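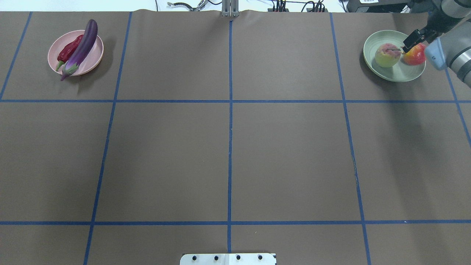 Page last changed: 2 August 2022

4. Preparing a music episode for upload

This section covers podcasts that include a DJ mix or other long music segment. For speech-only shows, go to section 3. You will need a Druramard account with publishing rights and the finished mix as a WAV or FLAC file.

4.1 Setting levels

1. Open the episode in the Druramard editor and select the Tracks tab.
2. Import the voice recording to track 1 and the mix to track 2. Do not swap them. The ducking tool listens to track 1 only.
3. Play the loudest passage of the mix. The master meter must stay below the red mark.
4. Lower the track 2 fader until speech can be followed without effort wherever the two overlap.
5. Set Duck depth to 7 and play the first overlap again. If the music pumps, lengthen the release time before changing the depth.
6. Select Save levels.

Caution: Normalise cannot be undone after the episode has been saved and closed. Keep a copy of the original files outside the editor.

Note: a mix recorded through the Vosley input box arrives in mono unless both channels are armed. Check this before recording. The editor will not rebuild a missing channel.

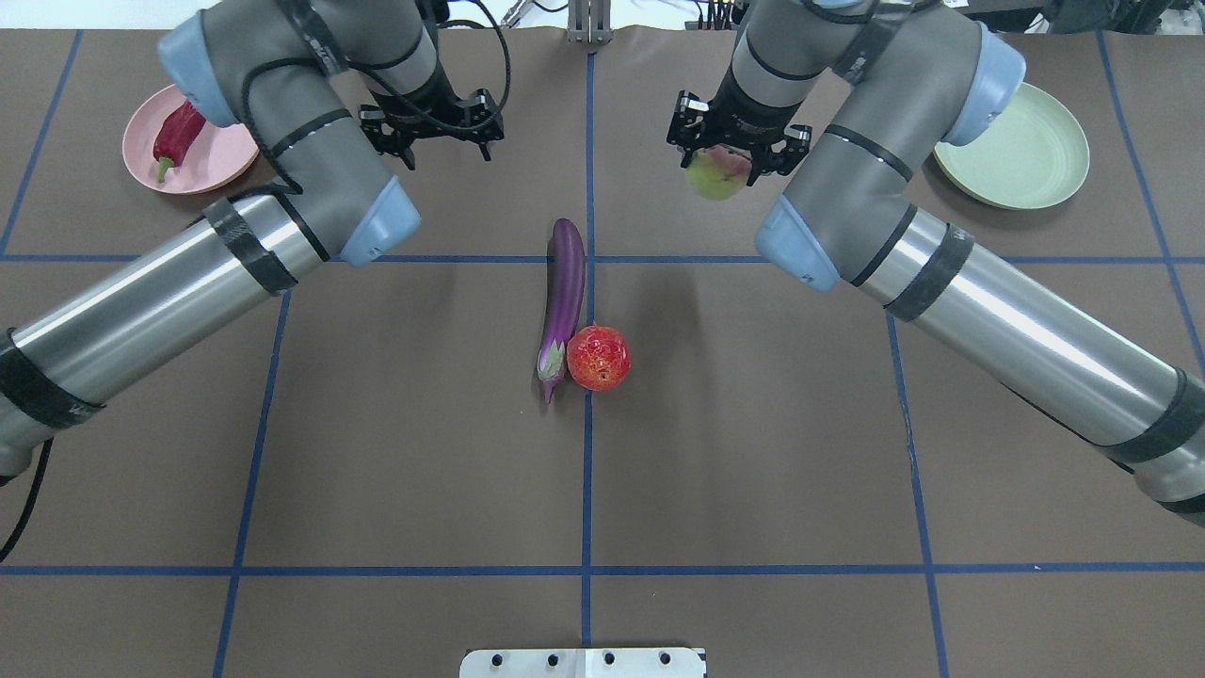

Section 4.2 last changed in March (tracklist limits)

4.2 Adding the tracklist

1. Select Details, then Tracklist.
2. Enter one track per line: start time, artist, title. Use a tab between fields.
3. Mark the tracks that need a licence entry. The Wonen reporting form is filled in from these lines.
4. Select Check. Lines with a missing or repeated start time are shown in red.
5. Correct the red lines and select Check again.

The tracklist holds up to 94 lines. The show description holds up to 2360 characters, links included. Text over the limit is dropped on saving, without a warning.

Chapter marks are made from the start times when the episode is exported. To leave a track out of the chapters, put a hyphen in front of its start time. It will still be reported.
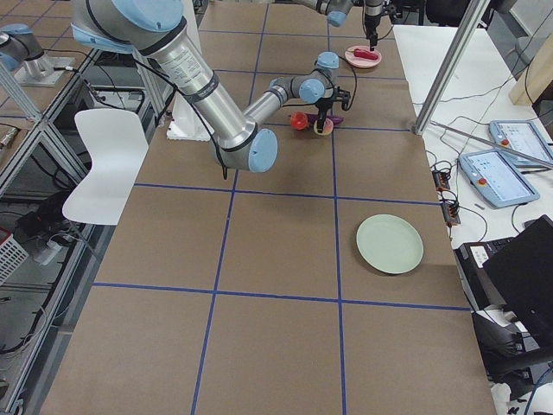 Can I change the tracklist after the episode has gone out?

The tracklist stays open for editing, but podcast apps that have already downloaded the episode keep the old chapter marks. Licence entries can be changed until the report is sent.

4.3 Exporting

1. Select Export, then Music. The Speech setting cuts the upper frequencies and should not be used for a mix.
2. Enter the episode number. Numbers above 399 need the long format, set under Account, Feeds.
3. Choose Grube as the delivery profile if the show also goes to partner stations. Otherwise leave the field at Default.
4. Select Start and keep the window open until the status reads Complete.
5. Play the exported file from the start, and again at the first and last overlap. 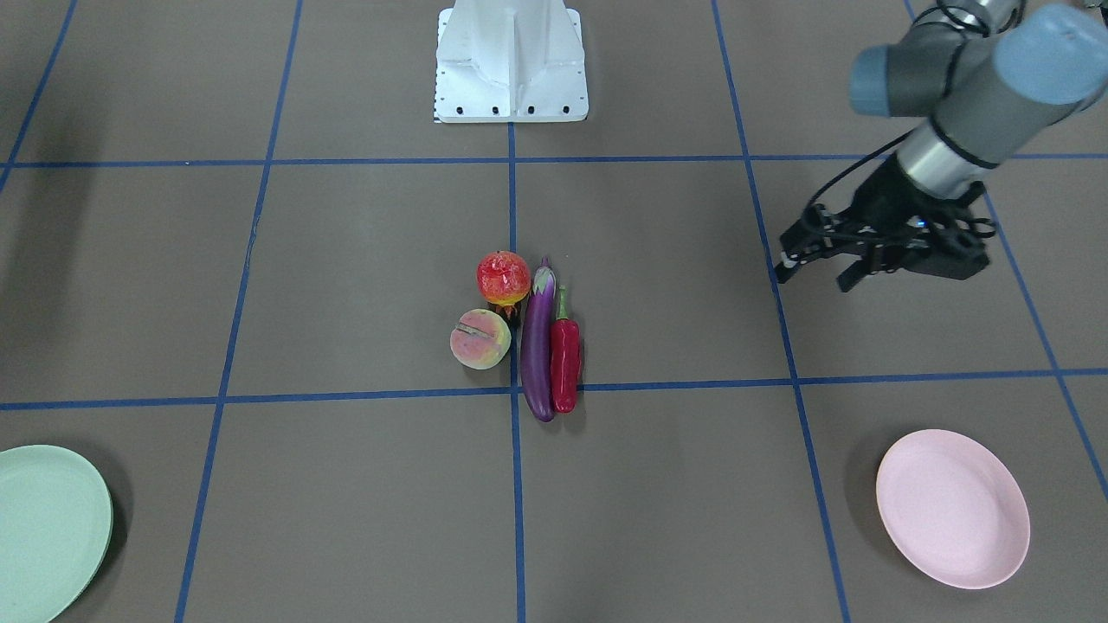 Guilan Xia adds that step 5 should be done on headphones and then on a small speaker, as a voice level that is clear on one may be lost under the bass on the other. If the two disagree, return to 4.1, step 4, and export again.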